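Why does wood have stripes?

I love looking at boards. Really! My desk at home has a swirl in it that looks like a sleepy owl, and I used to trace it with my finger when I was 7 and supposed to be doing math.

Those stripes are called grain, and they come from the way a tree grows. Every year a tree adds a new layer of wood just under its bark. In spring it grows fast and the wood is lighter. Later, around August, it slows down and the wood gets darker and tighter. Cut straight across the trunk and you see rings. Cut along the trunk and the very same rings turn into long streaks!

What about the dark spots? Those are knots. A knot is where a branch once grew out of the trunk (the tree kept getting fatter and wrapped itself around the branch). The grain has to bend to get past it, a bit like water going around a rock.

Big boards are often made from several planks joined side by side. Look for the thin lines where they meet.

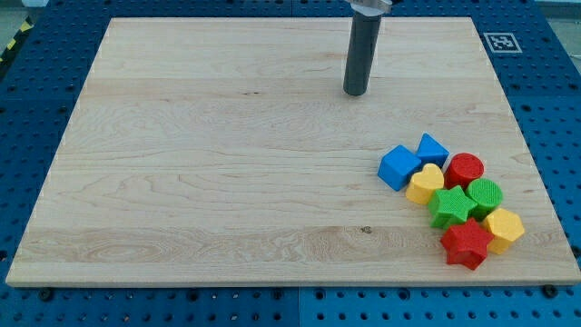
A pale maple board. Can you find the small dark knot?

Now go and look at a table or a door near you. If you find an animal hiding in the grain, draw it!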